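Two Fingers, One Wrist Camera, and a Very Good Week at the Bench
By Oratile Ngcobo
Mon 25 May

The new gripper finally got its turn on the arm, and I've been looking forward to writing this one up! Those of you who read the April issue will remember that we had been running everything on the old Skudine parallel jaw, with the camera on a post beside the table. It did fine with boxes. Anything thin and round was a different story, and we had more or less stopped putting cylinders in the test set (which is a bit of a cheat, when you think about it).

So Thodoris Sarantis swapped in the Dutaten linkage gripper, moved the camera down to the wrist, and we started over with the colored cylinders, the ones with the white caps. They stand on a plain tabletop, and the arm has to pick the color we ask for and leave its neighbor alone. Same controller as before, same speeds, no retraining on the first day.
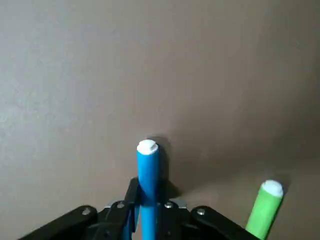

What I like most is how the fingers close. On the Skudine they slide straight in, and a cylinder that sits a little off center gets pushed over before the second finger arrives. The Dutaten fingers ride on linkages and swing in along a shallow curve, and the first touch is much gentler. We ran 500 picks on each gripper, and failed grasps dropped from 71 to 18. Stijn Van Beek ran the second half again with the lamp moved to the other side of the table, just to be annoying, and the results barely changed.

The wrist camera deserves a lot of the credit too. With the post camera, the arm covered up the target at exactly the moment we needed to see it. Now the fingers are always in view and we can watch the last bit of the approach, which makes it so much easier to tell a bad grasp from a bad plan. The trade is that you lose the overview. Dumisani Radebe wants both cameras running together, and he has a point: most of the 18 misses were cases where the arm headed off toward the wrong cylinder early and had no wide view to set it straight.

A few gripes, to be fair. The linkages take up a good deal of room down by the fingers, so cylinders placed close together are still a headache. The cable on the wrist camera needs a better path around the last joint (I have re-taped it more times than I'd like to admit). And the controller still reports "closed" a little before the fingers have stopped moving, so we've added a short wait until we can fix it properly.

Next up are the softer fingertips from Collora, in two thicknesses. Cameron Baxter has the mounts ready and we'll use the same cylinders, so the numbers can sit side by side. If you have an odd-shaped part you'd love to see us try, bring it by the bench!

Recent items
Moving the Test Table to the Swanepoel Building
What We Learned From the Skudine Jaw
Choosing a Controller: Notes From April
Bench Hours and How to Book the Arm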